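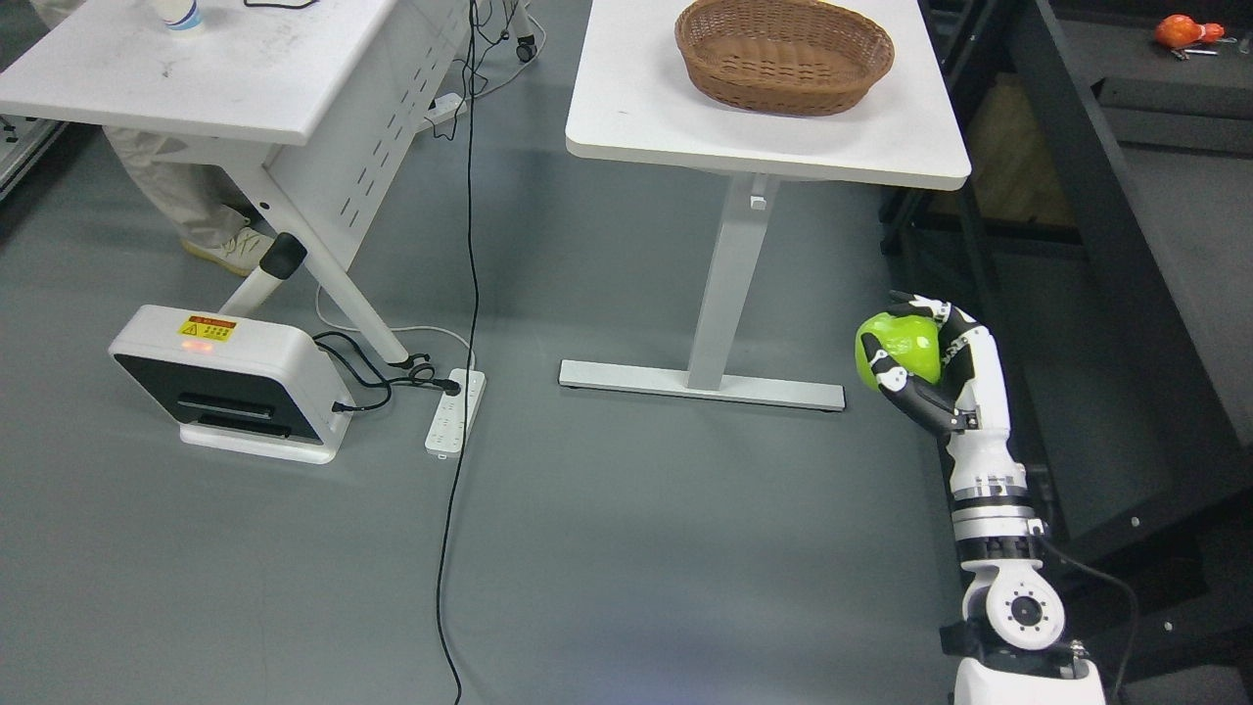 What makes an apple go mealy?
The glue between its cells gives out before the cells do. In a crisp apple your teeth tear the cells open and the juice runs out. In a mealy one the cells slide apart whole, with the juice still locked inside, so you get a mouthful of damp sand even though there may be nearly as much water in there as on the day it was picked.

Chapter 12
Keeping Fruit Through the Winter

I grew up in a house with an apple cellar, and I can still smell it (sweet, a little like cider, a little like wet newspaper). My grandmother sent me down with a bowl every evening and the rule was that I had to bring up the worst ones first. Which meant, of course, that we spent the entire winter eating bad apples! By the time we got to the good ones they'd turned into the bad ones. I've since met people from all over who were raised under the same rule, and I'd like to use this chapter to talk you out of it, or at least to show you how to need it less.

We'll start with what an apple is up to after it leaves the tree. It's still alive, for one thing. It takes in oxygen, burns through its sugars and acids, and gives off carbon dioxide, water and a bit of heat. Acid goes faster than sugar in most varieties, and so a stored apple often tastes sweeter in January than it did in October without having gained any sugar at all. Slow the breathing down and you slow everything else with it. Cold does most of that work, and you'll see in the next section that the difference between a refrigerator and a cool pantry is much bigger than the thermometer makes it look.

Then there's ethylene, the gas that ripening apples give off and also respond to. One ripe apple in a closed box nudges its neighbors along, they give off more, and away you go. Bruised fruit is worse. If you remember one thing from my grandmother's cellar, make it the sorting and skip the eating order: go through the box, pull anything soft, and make sauce that same night.

My own education in all this came from Deolinda Vilela, who ran the packing shed at Mandville when I was hired there for what was supposed to be one fall. She could pick up an apple, press near the stem with her thumb, and tell you which end of the orchard had been picked too late. I never got that good. What I did get was a habit of writing things down, and the storage log I kept there is where many of the examples in this chapter come from. We held 589 crates that first season in the old barn on Fistgate, with one fan and a lot of hope, and lost about 20 to scald and rot before spring.

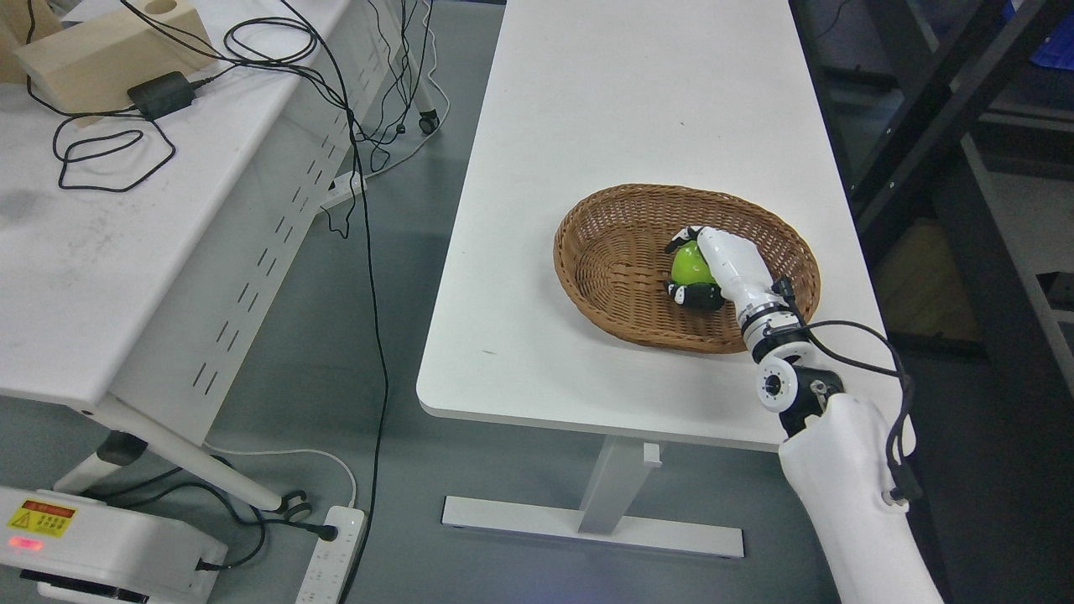

Figure 12.1. A green apple in a wicker basket.

A word on containers before we go any further, because students always ask. Baskets are lovely for a week on the kitchen table. For months of storage you want something shallow that stacks, that lets air through, and that won't scratch the skin. Wicker can have rough ends inside, so line it with a cloth if it's what you own. Perforated plastic bags do a good job of holding moisture in, and moisture matters more than most beginners expect: an apple that has lost even a small share of its water starts to shrivel around the stem and never comes back.

Keep potatoes somewhere else, please. Apples can pick up an earthy taste from them, and the ethylene does odd things to the sprouting.

Zulmira Rocha read a draft of this chapter and scribbled in the margin that I'd made it all sound like a matter of temperature and boxes, when half of it is settled on the day you pick. She's right, and Section 12.3 is there on her account. An apple picked too early stays sour and starchy and is prone to scald. Picked too late, it goes soft no matter how nicely you treat it. You'll learn the iodine test, which is messy and great fun, and you'll need an old shirt.

Before you read on, buy two apples of the same variety, as alike as you can manage. Put one in the refrigerator in a loosely closed bag and leave the other out on the counter. Weigh them both today and write it down. We'll come back to them in Section 12.4.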